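The Porch at Number 55

A story in four parts

1. Pumpkins

Fatima Moodley had been waiting for this porch her whole life, and now that she had one she intended to use every inch of it.

The house on Edwards Street had come with a leaky gutter, a furnace that talked in its sleep, and a front porch so deep you could have parked a truck on it. She had signed the papers in August and spent September pretending to care about the gutter. But on the first cool morning of fall she went out in her socks with her coffee, looked at the bare boards and the two good posts and the long plain railing, and thought, oh, we are going to have such a good time, you and I.

She started with pumpkins, as anyone would. The farm stand out past the reservoir sold a kind called Plundard, a squat, warty, blue-gray thing that looked like it had been dug up instead of grown, and Fatima fell for it on the spot. She bought 11 of them. The boy at the stand had to help her load the back seat, and he buckled one in up front for her, which she thought was a lovely touch.

She stacked them up the steps, big ones low and small ones high, then took them all down and did it again the other way. Then she stood across the street to look. Then she moved one of them four inches to the left and ran back across the street.

"You're going to get hit by a car," called the man next door, who was raking.

"Does it look better, though?"

He leaned on the rake and gave it some real thought. "The third one's crooked," he said.

It was! She fixed it.

2. Cornstalks

Her sister drove up the next weekend with cornstalks tied to the roof, shedding all the way down the highway, and the two of them spent an afternoon lashing bundles to the posts with baling twine. It is harder than it looks. A cornstalk wants to turn its back on you. They got one post done, ate grilled cheese on the steps, and did the second post while arguing about whether their mother had ever put up a scarecrow.

"She did. It had Dad's hat."

"That was Dad."

They laughed so hard that Fatima had to sit down on a Plundard, and it held.

By evening there was a wreath of bittersweet on the door, a plaid blanket over the rocker, and a tin bucket of rust-colored mums at each side of the mat. Her sister wanted to call it finished. Fatima was looking up at the porch ceiling, which was painted a pale blue and had nothing on it at all.

"No," said her sister.

"Just listen."

"You have that face."

"Leaves," Fatima said. "Hanging down. Hundreds and hundreds of leaves, so it's like they're falling and they just stopped. And lights in with them, and the lights come up slowly when somebody starts up the walk."

Her sister looked at the ceiling for a while. It was getting dark and the furnace was mumbling behind the door.

"All right," she said. "That would be really pretty."

3. The leaves

She cut them out of felt, in the evenings, at the kitchen counter with the radio on. Gold, brown, a deep red like cough syrup, and one green out of every handful, since a real tree always has a few holdouts. She had worked out on graph paper that the ceiling needed 1,471 of them, and she never once thought of rounding down. The man next door took a stack of felt home and brought it back as oak leaves, beautifully done, every lobe. He had used his wife's pinking shears. He said she would have liked the job.

For the lights, Fatima went to her cousin, who ran a little repair business called Trolladon and could make anything blink. He had an old Piveo dimmer in a drawer and he was nearly as excited as she was. He wanted to know how slow was slow. Two seconds? Five?

"Like when you wake up and it's snowed," she said.

"I'm going to put six," he said, and wrote it on his hand.

She dropped by one night with soup and ended up staying until past ten, the bowls balanced on a stool, talking about their grandmother's porch and the glider that pinched everybody's legs. He talked with his back to her most of the time, bent over the far side of the bench.
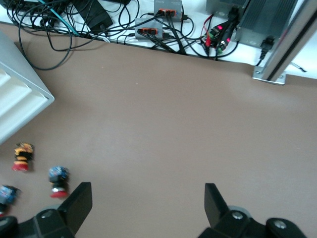 4. November

They hung it all on the first Saturday-feeling morning of November, though in truth she had taken the day off work to do it. Her sister held the ladder. Her cousin ran the wires along the beam and tucked them so neatly that you would have had to know where to look. The man next door handed up strings of leaves one after another, and he had opinions about the spacing, and they were good opinions.

It took until four o'clock. After that there was nothing to do but wait for dark, so they waited, with cider, in every chair she owned.

Fatima had invited the street. She had made 30 invitations out of leftover felt and pushed them through mail slots, and she had no idea whether anyone would come. A little after five a girl in a purple coat stopped at the end of the walk, holding her father's hand.

"Is it on?" the girl asked.

"Come and see," said Fatima.

The girl took one step onto the bricks, then another. Up under the blue ceiling something began to glow, so faintly at first that it might have been the last of the sky. Then it was gold, and all the leaves were in it, turning a little on their threads.

"Oh!" said the girl, and she backed up to the sidewalk so that she could do it again.

More people were coming along behind her, with flashlights and a stroller and somebody's enormous dog. Fatima went in to get more cups.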